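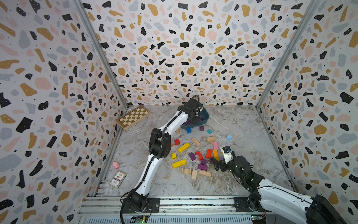 The two arms at our kitting bench, block sets beside the bin

Two robot arms at our packing shop and everybody's job feels different now. Normal?

Posted by Hằng Diệp, 11/20/24

Hi all, long-time reader here. I work at Stinness, we're a small outfit that puts together and repacks wooden toy sets for schools and libraries, and I've been on the kitting benches for going on six years. In September the owners put in a pair of arms to sort blocks into bins by color and shape. They sit on a rail along one side, in a little pen with walls on the other three.

Before, four of us did the sorting by hand and we'd get through 400 kits in a good week. Now the arms take the plain sets and I'm what they call the cell lead, meaning I lay the pieces out, fix it when a block ends up somewhere silly, and fill in a log every time something stops. Two of the others went to shipping and one went down to part time (her choice, she says).

I don't hate it! My wrists feel better than they have in ages. But I used to chat all day and now I mostly stand there watching, and by 2 o'clock I'm more tired than I ever was with my hands full. Also my pay hasn't changed even though I've got a new title and a log to keep. Has anybody been through this? Is it fair to ask for more money, and do you get used to the watching?

4 people have the same problem

Keir MacBrayne

Been there, different product. I was at Brateo when they automated the tray line, and the watching is the part that got me too. Your brain has to stay switched on for something that happens maybe twice an hour, and that wears you out in a way that picking never did.

Two things helped us. First, we rotated. Two hours minding the arms, then two hours on something with your hands, and you swap with whoever is in shipping. Our supervisor was against it because only one person was "trained," so we asked her to train three more. It took an afternoon each. Second, we got the stops moved onto a light and a buzzer so you could turn your back and do other work. Ask whoever installed yours if that can be set up, it was a small job on ours.

On the pay, yes, ask. Bring your log with you. I had 348 entries in mine when I went in and I think that did more than anything I said. Write down what you do now that you didn't do before, keep it to one page, and ask for the job description to be rewritten at the same time. I got a bump, not a huge one, and it took until after the holidays – so I'd put the request in before December if you can.

One more, your coworker on part time. If she ever wants her hours back she should say so in writing now, while people remember how it went.

Kavinda Siddiqui

they will replace you too eventually. learn to program it. thats what I did

Desta Kahsay

I'd put that more kindly than Kavinda but there's something in it. I run a bench at Asthorpe and our best arm person came off the packing floor with no background at all. She knew which pieces roll, which ones stick together in the box, which color gets mixed up with which under bad lights, and the guy from the installer had no clue about any of that. If they offer you any training at all, take it, and ask for it on paid time.

I don't fully agree about the two hour swaps. We tried it and people complained they never got settled, so we do half days now. Try both, I guess?

And please keep talking to people! We moved one of the hand benches right next to the arms so whoever is minding them has company. It cost nothing except a lot of grumbling about extension cords.

Comment from Hằng Diệp

Thank you Keir and Desta, this is so useful. I counted up my log last night and it's at 379 already, so I'm writing my one page this weekend. I asked about the buzzer and they're looking into it. Moving a bench over might be trickier, there's a pillar in the way, but I'm going to measure.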